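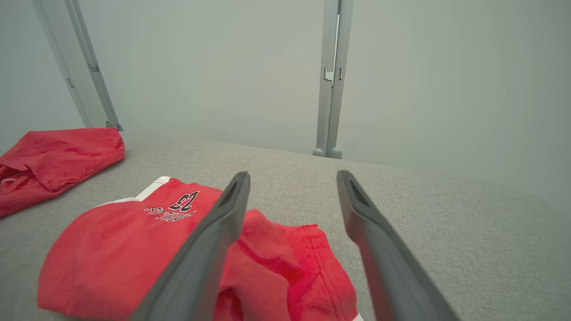 Figure 2. Vêtement rouge à parement blanc posé sur un support textile gris clair.

3.2. Transfert de colorant au lavage domestique

Le dégorgement des teintures rouges sur les parties blanches d'un même article reste l'une des causes les plus fréquentes de déclassement en seconde main. Les essais normalisés évaluent ce transfert sur des éprouvettes neuves, cousues à un tissu témoin multifibre. Ils renseignent peu sur les articles déjà portés, dont l'historique d'entretien est inconnu.

Le corpus étudié comprend 1 409 articles bicolores collectés par le centre de tri de Tusdale. Les pièces dont l'étiquette de composition était illisible ont été écartées avant la constitution du corpus. Les mélanges coton-polyester y sont majoritaires, devant le polyester seul. La combinaison d'un fond rouge et d'un parement blanc (figure 2) a été retenue comme configuration de référence en raison de son contraste élevé, qui facilite la mesure colorimétrique de part et d'autre de la couture.

Chaque article a subi cinq cycles à 60 °C avec la lessive Bosteo sans azurant, puis un séchage à plat sous humidité contrôlée. L'écart de couleur ΔE a été relevé sur la zone blanche avant le premier cycle et après chacun des suivants, en trois points situés à distance constante de la couture. Les mesures ont été effectuées sous illuminant D65, composante spéculaire incluse.

Près de 70 % du transfert total est acquis dès le premier cycle. La cinétique observée s'accorde avec le modèle de Restrepo, qui suppose une fraction de colorant non fixé rapidement mobilisable, suivie d'une désorption lente. L'ajustement se dégrade pour les mélanges riches en élasthanne, où le modèle sous-estime le transfert aux derniers cycles. Une migration du colorant dispersé vers la fibre élastique pourrait expliquer cet écart, mais les données disponibles ne permettent pas de la distinguer d'un effet de l'abrasion.

L'indice de Skeltton, calculé sur les mêmes relevés, conduit à un classement voisin des compositions. Les divergences entre les deux approches concernent surtout les articles à doublure et sont examinées en section 3.3.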